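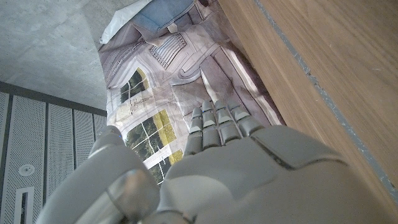

The hand went down again and stopped.

"It's thinking," Nadja said.

"It's not thinking. It's the wrist limit." Rosalba had the laptop on her knees, one shoe off, a pencil in her teeth. "Seven degrees short. I told you seven."

"You told me that yesterday about the elbow."

"Elbow's fixed."

Ten to midnight. The Fullthorpe workshop locked itself at half past and after that you could get out but not in, so no more runs to the car. Whatever they had was what they had. One hand, one arm, a coil of spare tendon line, half a bag of pretzels.

She changed the number. Sent it. The fingers twitched, all of them together, and Nadja flinched like she always did.

"Paper," Rosalba said. "Just the paper. Pick it up and hold it. That's all I'm asking."

"You talking to me or him?"

"Don't call it him."

Nadja called it Levchenko. After a landlord she'd had on Drakside Road, who never picked up anything either, not the phone, not the mail. She'd written it on masking tape and stuck it on the power supply, and Rosalba had peeled it off, and now it was back. Fresh tape.

The hand closed. Thumb late. It was always late, that thumb, they had built it twice and it was late both times. Fingers came in, scraped, shut on nothing. The motors whined and Rosalba hit the space bar and everything went slack.

"Grip force?"

"800."

"800 what?"

"I don't know, Nadja. 800. It's the number in the box."

They both laughed, the bad kind, the tired kind. Then quiet. Somewhere in the back the dust collector was ticking as it cooled down.

The demo was at 2 the next afternoon. Nenolik had a slot open for people like them, people with a day job and a thing in a crate. Fifteen minutes, a table, an outlet. Rosalba had put in the application without telling anyone and then told Nadja in a parking lot, very fast, already walking away.

"We could show it waving," Nadja said.

"Everybody's waves."

"Ours would wave late. With the thumb. It's got charm."

Rosalba didn't answer. She was scrolling the log, lips moving. Line 124. She went past it, came back. Took the pencil out of her mouth.

"What's this delay?"

"What delay."

"There's a wait in here. Before the thumb. Somebody put a wait in."

Nadja came round to look. Smelled of solder and orange peel. She read it, read it again, and her face did something complicated.

"That was me," she said. "In the winter. When it kept pinching you. I put it in so you'd have time to get your fingers out."

"You never said."

"You were bleeding. You were yelling about the carpet. I just did it and then I forgot."

Rosalba looked at the line for a while. Months. Two thumbs. All that sanding, teh whole weekend with the heat gun, and she'd cried once in the car over that thumb, which she was never going to mention to anyone.

"Do you want me to take it out?" Nadja said.

"Yeah. No. Wait." She rubbed her eyes. "Halve it."

Nadja leaned over her and halved it. Saved. Eighteen minutes till the door.

"Hands clear," Rosalba said, and they both stepped back, and she reached over and hit the key.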